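Section 4: Workshop Build and Block Sorting

2026-08-15 – by K. Heydari

4.1 Work surface

The arm was set up in the Pumberg shared workshop, on a blue perforated metal table that members also use for clamping and drilling. A maple board made from edge-glued strips was laid over the holes to give the blocks a flat surface. Small screws at the near corners help keep it from shifting. Coordinates were measured from the lower left corner of the board, and the origin was checked at the start of each session.

4.2 Blocks and grouping

The test set is eight plastic blocks in four colours, including cylinders, stars and a cube. For the grouping task, red goes with green and yellow goes with blue (Figure 3). Shape is ignored, so a star and a cylinder can share a group.

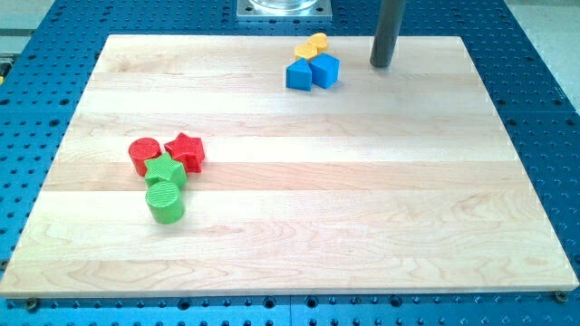 Figure 3. Blocks in two colour groups on the maple board.

Spacing gave us more trouble than colour did. Blocks that touched were often read as one object, and the planner then aimed for a point between them. We added a short sideways push before any second attempt, with the tool tip kept low over the wood. The push was limited to 72 mm/s after faster moves knocked the star blocks over.

4.3 Trials

We ran 200 trials with the push turned off and 443 with it on. Lighting was left as the workshop had it, overhead fixtures only. Trials stopped by another member needing the table were dropped and are not in either total. The logs use the Selwood format, with one line per move.

Filed under: Home and Shop Robotics

Recent items
Wiring a bench supply for the Cendby controller
Selwood log format, revised notes
Workshop hours for December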